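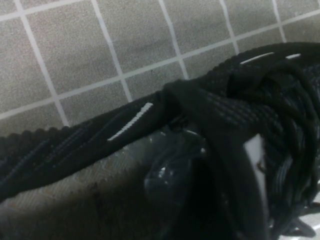

Berhe Sorting Arm
For shoe, strap and soft goods returns
Supplied and fitted by Jindbridge

If you have ever spent a whole shift at a returns bench, you will know that the heavy boxes are seldom the worst of it. It is the soft, awkward things that wear you down - knitted pieces, cords that have wound themselves round everything else, crumpled plastic that has to come off before anyone can tell what they are looking at. The Berhe was made with that bench in mind, and with the people who stand at it.

The arm lifts one item at a time from the pile, turns it for a look from the wrist camera, and lays it in one of the trays in front of your sorter. When it meets a tangle it can't part gently, it stops, puts the piece down and lights the amber lamp, and somebody with proper fingers takes over. We did think about making it try harder, but the sorters at our first site asked us very firmly not to, and they were right.

What changes for your staff
Our longest-running Berhe is at the Stumeck returns depot, where it went in last April. Demyd Stetsiuk, who leads the bench there, tells us his team used to take turns at bending and pulling and now take turns at checking and grading, with a stool if they want one. It passes about 300 items across in a shift. Nobody's hours were cut, though two people did have to learn a new job, and we would ask you to leave them decent time for that. Some took to it in a morning and some wanted a fortnight, and both are perfectly normal.

Bench and fitting
Reach: 114 cm
Largest single item: 40 cm along its longest side
Trays: four as standard, six to order
Stop buttons: one at each end of the bench, one on the handset
Works with Clitano bench frames, old and new pattern

Fitting includes a day on site with Ivan Marchuk, who will set the lifting speed with your own sorters beside him and is very happy to come back and change it - most places start slow and ask for a little more later on. Spare finger pads are kept in stock and can be swapped without tools.

Page last updated 2020-11-13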